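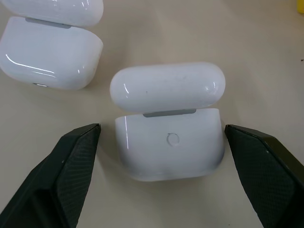
Earbud case slipping at lift — pads or force?

pellet_hopper
Two-finger gripper, wrist camera, white charging cases on a beige table. Since March the case rotates in the grip on lift. 42 drops in the last 1,000 cycles. Pads are Pellutex diamond pattern with 529 hours on them. Fingers stop on both sides of the lower body, hinge side away from the palm. Force is at the Stotia default. New pads or more force?

kv_tanaro
Pads. Wipe them with alcohol first and rerun. Glossy plastic leaves a film in the grid.

Boyer_line2
Disagree. 529 hours is nothing for that pattern. We changed ours at 1,576 and they still had edges. Check centering. If one finger touches early it pushes the case and you close on a corner.

pellet_hopper
Gap looks even on both sides in the wrist view, but the case sits slightly rotated.

Boyer_line2
Then that's your problem. Correct wrist yaw to the case before closing. Leave force alone.

kv_tanaro
Yaw error turns the case at close, and he said it turns on lift. Those are separate faults.

Boyer_line2
A corner grip holds until it takes weight. Same fault.

pellet_hopper
Wiped the pads, no change. Yaw correction is in now, running the Pestevetti test sequence overnight.

kv_tanaro
Post the drop count. And check the finger screws while it's stopped.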